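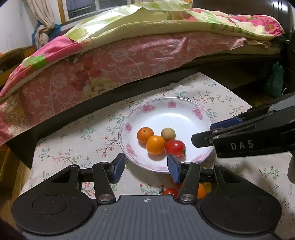 The Second Baseman Who Waits

Csenge Oláh came to baseball late. She was 21 when she first held a bat, in a park in Nellska, and today she plays second base for the Toder club in the women's regional league. In September she reached base in nine games in a row, and most of it was walks.

"I do not have big power," she told me after practice. "So I make the pitcher work."

Her coach, Quang Đinh, keeps a notebook of every pitch she sees. He showed me the page from the game at Wememach, where she came to the plate with two outs in the last inning and fouled off six pitches. Then she took ball four, and the next hitter sent a double into the left field corner. Toder won by one run.

It is a slow way to play, and some fans complain about it. Đinh does not mind them. He plans to bat her first next season - she hit eighth for most of this one - and he wants her to steal more bases.

Oláh is less sure about the stealing. Her knee still hurts after 40 minutes of running, and the winter games at MacLeod begin soon.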